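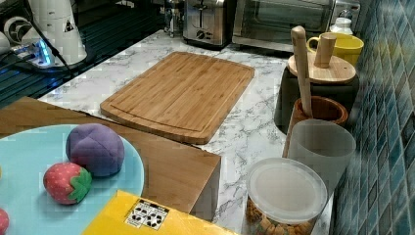 My sister Ilse left me her kid and her kitchen for the night, and I'd been in charge for maybe ten minutes when the restaurant opened.

"What'll it be?" Jolien asked. She's five, and she'd put on her mother's apron, so it dragged along the floor behind her like a wedding dress.

I said I'd take whatever was good.

"Strawberry," she said. "Or grape." The grape was a purple plush ball about the size of her head, but you don't argue with the chef on opening night! I ordered both, and she set them on the big turquoise plate and told me to wait because they were still hot.

Meanwhile I was supposed to be making an actual dinner. I had the bamboo board out and an onion in the fridge and not much of a plan past that. The onion stayed where it was. Every time I went for it a new rule came in (no shoes, no phones, no singing unless it's somebody's birthday), and then the bill arrived, and the bill was 60 dollars.

"Sixty! For a strawberry?"

"And a grape," she said.

I offered her two crackers from the snack tub. She wanted three. We shook on it, and she ate them sitting on the floor in that enormous apron, telling me who else was coming tonight: Grandma, the dentist, a horse.

By the time Ilse got home we'd had cereal for dinner and I'd been hired to wash up, starting tomorrow, no pay.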